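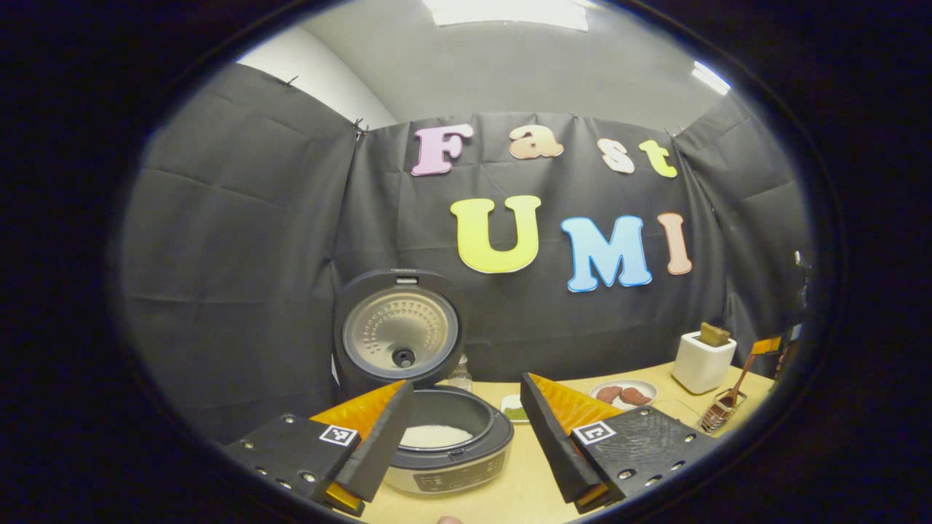

Slide 1. Rice cooker with the lid up, cooked rice in the black inner pot.

Search talks Search Go
Home Program Speakers Notes Contact

Holding cooked rice: lid, pot, time
Speaker notes, Josiane Sabatier. Nestora small kitchens day, session 2

Slide 1
Leave this up while people sit down. Start with the lid. The inner plate is brushed metal with a ring of small holes and a black valve knob at the center. Point to the ring, then the knob. Most questions last April were about cleaning the plate, so say now that cleaning is on slide 4.

The rest of the meal is on the same table: two meat patties on a white plate, toast standing in the toaster. Rice has to be ready when they are. It usually finishes first and waits. The talk covers that wait.

Slide 2. Water
Weigh it. Cup lines on inner pots differ between makers, and the cup supplied with the cooker is smaller than a US measuring cup. Callum MacLeish used 513 g of water per batch in our trials, same rice, same pot. Rinse water left in the grain counts toward the total. Drain for two minutes in a fine sieve before weighing.

Slide 3. After the switch to warm
Keep the lid shut for the first ten minutes. Then open, turn the rice over from the bottom with a flat paddle, and close. Don't press it down. Steam collected on the inner plate runs back when the lid goes up, and the rice nearest the hinge goes soft. Wipe the plate before closing.
Petro Kravets has the texture scores if anyone asks. 40 batches. Don't read the table aloud.

Slide 4. Cleaning
Unplug and cool. Remove the plate if the model allows it. Wash by hand, clear each hole with a soft brush, rinse, dry fully. Check the seal for starch. No metal utensils in a coated pot.
The Mirurex plate pulls straight off. The Jendus has two clips and the left one sticks. Bring both to the front table.

Slide 5. Leftovers
Shallow container, lid off until the steam drops, then into the refrigerator. Keep-warm is for the same meal only. Do not restart a cold batch on warm.

Questions, ten minutes. Romain Bodin takes the microphone to the back rows. Wiring questions go to Lucienne Millet, extension 2128.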